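Section 4: Setting Up the Laundry Loading Station
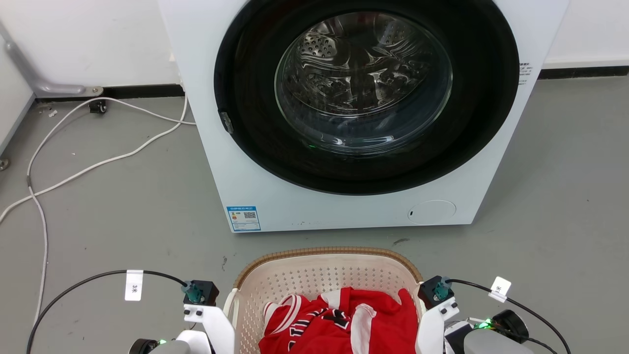
Grendideck Build Guide, shared workshop edition
By the Erkstead build group
Revised October

This section covers placing the robot in front of a front-loading washer, teaching the arm positions and running the first loading test. Finish Section 3 (arm wiring and gripper calibration) before you start. Both grippers should open and close fully from the control panel with no error codes.

Allow an afternoon for the whole section. Two people are needed for steps 1 to 8. After that one person can do the work.

4.1 What you need

Front-loading washer, empty
Laundry basket with open top and a stiff rim
One garment for testing
Tape measure and masking tape
Spirit level
Cable ties, reusable type
Tsuchiya hex key set that came with the arms
Laptop with the Flastitz control software installed

The washer stays switched off at the wall outlet for everything in 4.2. It does not need a water connection for any test in this section.

4.2 Placing the washer and the base

1. Set the washer with its back toward the wall and level it with its own feet. Check the level front to back and side to side. A washer that rocks will shift each time a gripper touches the door rim, and the taught positions will be off.

2. Route the washer's cables to one side and behind the machine where you can. Cables that have to cross the floor go on the side away from the robot's path. In our bay they come out on the left, and the base approaches straight from the front.

3. Sweep the floor. Grit and scraps of tie or wire get into the casters and make the base pull to one side.

4. Roll the base up to the washer, centered on the door. Stop when the front edge of the base is 23 inches from the washer's front panel.

5. Lock the casters, then push on the base by hand from both sides. If it moves, unlock, reposition and lock again.

6. Mark the corners of the base on the floor with masking tape. Do the same for the feet of the washer.

7. Put the basket on the floor between the base and the washer, directly in front of the door. Tape its outline too. The long side of the basket faces the washer.

8. Open the washer door by hand and swing it all the way. It must clear the basket and both arms in their home position. If it touches anything, move the base back one inch at a time and redo the tape.

CAUTION: Keep hands out of the door opening whenever the arms are powered. The emergency stop must be within reach of the person at the laptop.

Note: Pick a basket with a rim the depth camera can find. Ours is cream plastic with a brown rim, and the contrast is good enough under normal shop lights. An all-white basket in front of a white washer gave us bad edge readings.

4.3 Cable check

Each arm has a black cable that runs from the teal connector at the gripper motor. These cables need slack at full reach but must not hang low enough to catch on the basket.

1. With power off, move the left arm by hand to its lowest position over the basket. The cable should form a loose curve outward, away from the other arm.

2. Repeat with the right arm.

3. Move both arms up and forward until the grippers are level with the door opening. The connectors must not be under tension.

4. If a cable pulls tight, loosen the nearest tie on the upper arm and feed more cable through. Retighten the tie by hand only.

5. Leave the white length tags on the cables. They are easy to lose and you will want them when ordering a spare. Slide a tag back toward the body if it swings into the gripper.

4.4 Power-up

1. Turn on the base and wait 15 seconds before starting the control software.

2. Look at the indicator light at the dark round joint on each side. Both should be green. Any other color means the arm has not finished its self-check, or has failed it. See Section 7.

3. In the software, open Stations and choose New. Name the station. Use a name without spaces.

4. Press Home. Both arms go to the ready position, with the grippers low and to either side of the basket.

CAUTION: Stand behind the base the first time you press Home. If an arm was parked in an odd position it may swing wide.

4.5 Teaching the positions

Teach at low speed. The software asks for 8 positions in this order:

1. Left gripper above basket
2. Right gripper above basket
3. Left gripper inside basket
4. Right gripper inside basket
5. Both grippers raised
6. Both grippers at door opening
7. Both grippers inside drum
8. Return to ready

For positions 3 and 4, keep the fingertips about 2 inches off the bottom of the basket. The grippers will close on fabric from there and do not need to touch plastic.

For position 7, go in straight and stop well short of the back of the drum. Watch the lower part of the door rim. This is where a knuckle is most likely to hit, and a scraped rubber seal will leak later.

Save after each position. The software does not save on exit.

4.6 First loading test

1. Put one garment in the basket, lying loosely. We use a red basketball jersey. It is light, it shows up well, and the trim and lettering make it easy to see on the recording which part was picked up.

2. Open the washer door by hand.

3. Run the station at low speed with one hand near the stop.

4. If the garment drops between the basket and the door, stop the run, put it back and lower positions 3 and 4 slightly.

5. Repeat until you get five clean runs in a row, then raise the speed one level.

Do not add a second garment until Section 5. Closing the door with the gripper is covered in Section 6.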